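Kitchen Gallery: Washing Up by Hand at Lerkcombe

Posted by Ayten Saraç
5/20/22

These are from the shared kitchen at Lerkcombe, where we cook and wash up for the weekly lunch. The kitchen has no dishwasher. Everything is washed at a double sink, wiped, dried on cloths and put back on open shelves. People have asked how we keep up with it, so this gallery follows the work from the stacked plates to the last bowl.

Most of the crockery came from two places. The plates are from the old canteen at Rendeck, which closed in November and let us take what we could carry. The bowls were bought over several years from the secondhand store on Montes Road. They don't match, and we have stopped trying to make them match.

The captions were written by whoever was on shift. Khurram Arain did the ones about plates, Zarmeena Talpur did cloths and cleaning, and I did the rest.

Gallery 1: Before the wash

Scraping. Food goes into the green bin by the back door. Plates that have had egg or cheese on them get a cold rinse first. Hot water sets egg, and then it takes twice as long.

Stacking. Plates are stacked by size on the left of the sink. We keep the stacks low so the person washing can lift from the top without reaching. Bowls go in a separate row and are never nested while dirty.

Cutlery in the tub. Knives stay out of it. They are laid flat on a tray and washed one at a time by the person who put them there.

Pans. These wait until the end. A pan with something burned onto the bottom gets a spoonful of baking soda and an inch of water, and sits on the back burner with the heat off.

Gallery 2: The plates

Rendeck dinner plates. They are heavy and plain, and they have lasted well. We started with 200 and have given a good number to Landinum, the after-school club, which had been using paper ones.

Side plates. We have 74 of these and use them more than the dinner plates. They do for cake, bread and small portions of anything.

The drying rack. Talha Bangash built it from an old bed frame. It holds plates upright with a finger's width between them. The slats were sanded again in spring after one of them started to splinter.

Chips. Any plate with a chip on the eating edge is taken out. A chip on the foot is fine as long as it doesn't scratch the shelf. Chipped plates go under flower pots or to Babar Durrani, who breaks them up for drainage in his planters.

Gallery 3: Cloths

Dish towels. Cotton, washed hot, no fabric softener. Softener leaves a coating and the towel stops taking up water. We buy them plain so they can all be washed together.

The line out back. Towels dry outside when they can. In winter they go over the radiator in the hallway, which takes most of the night.

Scrubbers and what they are for. Sponges are for glasses and plates. The stiff brush is for pans. Steel wool is kept in a jar and is used only on the oven shelves. It leaves gray marks on glazed dishes that are hard to get off again.

Metallic mesh cloths. Zarmeena brought the first pack of these. They are thin and silvery, rougher than a sponge and gentler than steel wool. They rinse out easily, and tea stains come off with very little soap. Try one on the bottom of a dish first if the glaze is soft or has gold trim. We don't use them on nonstick pans.

Gallery 4: The bowls

Soup bowls. Wide and shallow, for serving only. They take up too much room in the rack, so they are washed first and dried by hand.

Mixing bowls. Three sizes, all steel. The largest doesn't fit in the sink and is washed on the drainboard with the spray hose.

White bowls with a colored rim. These are the ones people reach for at lunch. They hold enough for a helping of rice and lentils and are easy to carry. The rim is where stains show first, so it gets wiped all the way around before the inside.

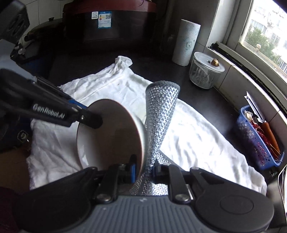
4 min read

White bowl with a reddish-brown rim, on its side on the white cloth, with one of the silver mesh cloths bunched up next to it. We spread a large cloth over the dark counter for the bowls and don't bother to iron it.

Back on the shelf. Bowls are nested in fours once they are fully dry. If they go up damp they stick together, and pulling them apart is how we lost the last two.

Gallery 5: Finishing up

Sink. Scrubbed with baking soda, rinsed, and wiped dry. The strainer is emptied and left upside down on the drainboard.

Counters. Wiped from the back wall toward the front. The big cloth is shaken out at the door and goes in with the towels.

Mesh cloths. Rinsed under the tap, squeezed and hung by the stitched edge. A balled-up one smells by the next day.

The book. Whoever locks up writes down anything broken or running low. The latest entry says dish soap, rubber gloves (medium) and a new plug for the left sink.

If you have plain bowls you no longer need, leave them in the crate inside the side door. Please wrap them in newspaper. We have enough mugs.

Filed under: kitchen, washing up, Lerkcombe lunches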